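### 3.2 What people do with a mixed table

I'll admit I came to this part of the study with a bias. I'm a sorter – at home the cups live with the cups – and I assumed everyone we talked to would be one too. So we kept the table set deliberately small: a mug, a plate, a soft toy, and a few leftovers from the Rimdale play corner. Figure 4 shows the mug and the toy. 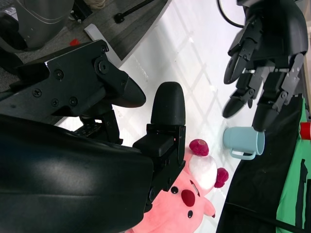 **Figure 4.** Light blue mug on its side, next to the pink plush toy.

We asked 25 adults to tell us, in their own words, what "tidy" would mean for a table like this one. That gave us 251 usable remarks, which Ryota Yokoyama and I coded separately and then argued over (at length!) until we had 18 categories. The one I'd never have guessed was "company." People wanted the toy kept near the dishes, as if it were waiting for its tea.

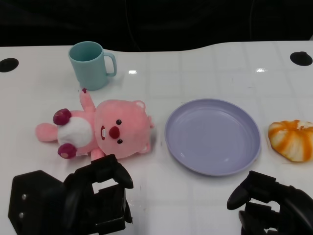

Seven of the adults used that idea without any nudging from us, and all seven had small kids at home. The rest mostly talked about kind (dishes here, toys there) or about reach. I had expected size to come up a lot, and it hardly did. My hunch is that size matters more on a shelf, but our shelf task used the older Sorensen set and the two aren't easy to compare. 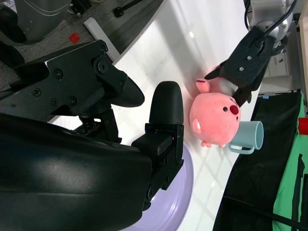 Pretend food gave us the worst headaches in the coding. Is a toy bun a toy, or does it belong on a plate? Ryota said toy, I said plate, and we ended up giving it a category of its own. Mugs were simpler, except for the question of which way up they go. A mug lying on its side, like the light blue one by the toy's face, counted as "not put away" in our scheme even when it was in the right spot. I still think that's a bit strict, and we come back to it in Section 5.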